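Starby cell

The Starby cell is a single-arm robotic workstation for opening and closing dropper bottles, kept by the Perkberg workshop in a rented room above a bicycle shop. It was set up by Kaj Kárason and Kelechi Onyeka, and is known among those who look after it mainly for the amount of looking after it needs. The name comes from the gripper, a two-finger model made by Starby. The arm is a secondhand Toltska, and has never had anything named after it.

The cell learned its motions from recordings of people doing the same job by hand at a table.

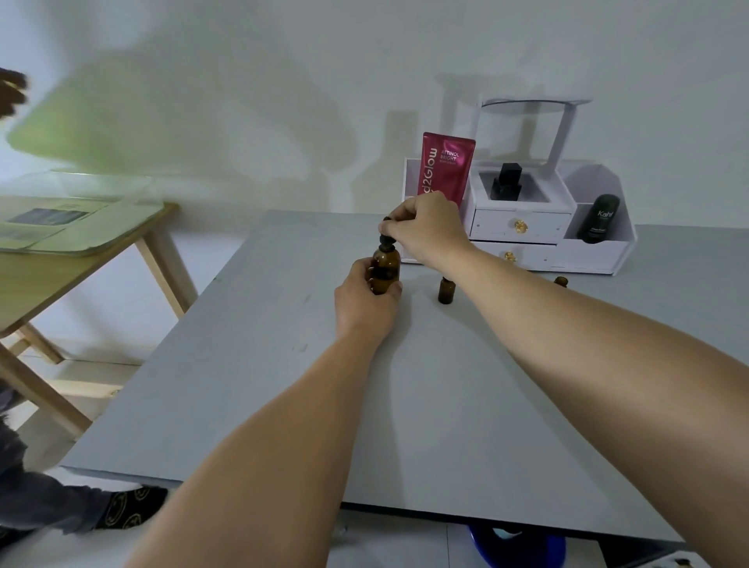
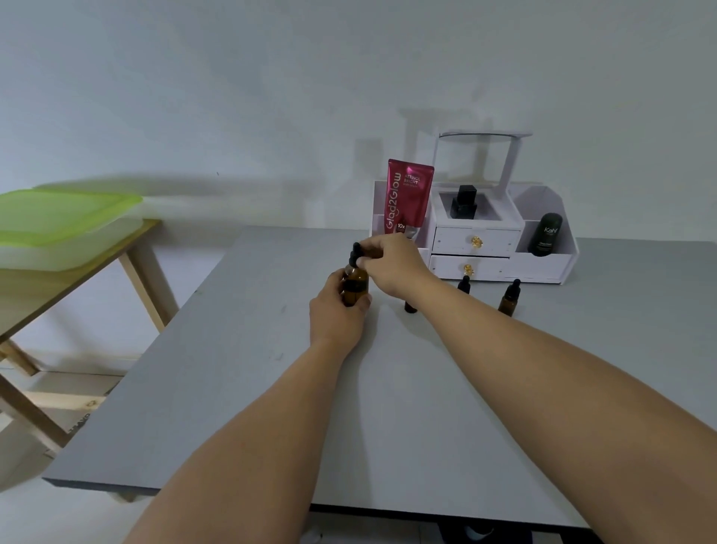 Amber glass dropper bottles, one hand on the body and the other at the cap.

Setup

The arm stands on a steel plate bolted to the floor. It was at first clamped to the bench, an arrangement that lasted until the arm made its first fast move and the bench made one too. Leveling the plate took most of an afternoon and a folded beer mat, later replaced by a proper shim. The beer mat is still listed in the parts inventory.

Bottles are presented in a fixed holder with a soft insert. The holder grips the body while the gripper works the cap, which divides the job in the way a person divides it between two hands, except that a person can tell when the bottle has started to turn along with the cap. The first insert could not prevent this and the holder had no means of noticing. Cross-threaded caps were logged as successes for the whole of March.

The current insert was cut by Rehema Massawe from rubber matting sold for lining tool drawers. It is replaced when it goes shiny.

Calibration

Calibration is done at the start of each working day and after any collision, a word the cell's logbook applies to everything from a brushed cap to the incident with the stool. The operator jogs the arm to a pointed pin on the holder, confirms the position, and repeats this from a second angle. The two readings should agree. When they do not, the usual cause is a loose finger screw, and the usual response is to run the calibration again in the hope of a better answer.

Closing force is set separately. Rubber dropper bulbs squash under very little pressure, and a gripper that takes hold of the bulb instead of the collar below it will empty the pipette over the holder. The written procedure calls for the fingertips to meet the collar squarely, with the bulb clear above them. An earlier version of the procedure said "grab the top," and was followed faithfully.

Maintenance

The fingertip pads are the part most often changed. They are rated by the workshop, on the basis of a tally kept in pencil on the door, for 600 cycles when new. Glycerin shortens this considerably. Pads are wiped with alcohol at the midday stop and thrown out when the ridges can no longer be felt with a fingernail.

The finger screws are checked weekly. There are 2 on each finger, and thread locker is applied sparingly, the word "sparingly" having been added to the checklist in a different ink. The wrist cable is inspected at the same time for rubbing where it passes the last joint. It was rerouted by Abimbola Amadi after the original path, which followed the manual, wore through the sleeve.

Grease for the arm comes from Lambrechts in tubs far larger than the cell will ever need. The first tub was bought when the arm arrived and is expected to outlive it.

Repairs

The longest stoppage came from a fault in the wrist joint, which began to stall partway through unscrewing. Adebayo Oyewole replaced the motor driver, then the cable, then the new driver with the old driver. The stall remained. It was eventually traced to a software limit of 800 degrees of total rotation, entered during setup as a temporary measure and never reset between bottles. The cell had been doing exactly as it was told, and had been taken apart for it. The limit is now cleared each time the gripper returns to its rest position.

A smaller but more persistent fault affects the emergency stop, whose button sticks in cold weather. It fails in the pressed position, so the cell is safe and also useless until the room warms up. A replacement button is in the drawer. It is the wrong thread.

Records

The logbook is a paper one and runs to 17 pages of faults and one of general remarks. Entries are supposed to give the time, the symptom and the remedy. Many give only the symptom, and a few give an opinion. Kárason's entries are the most complete and the least legible; Onyeka's can be read from across the room, and the commonest of them is "tightened it."

See also

Toltska arm
Bottle holder inserts
Thread locker, removal of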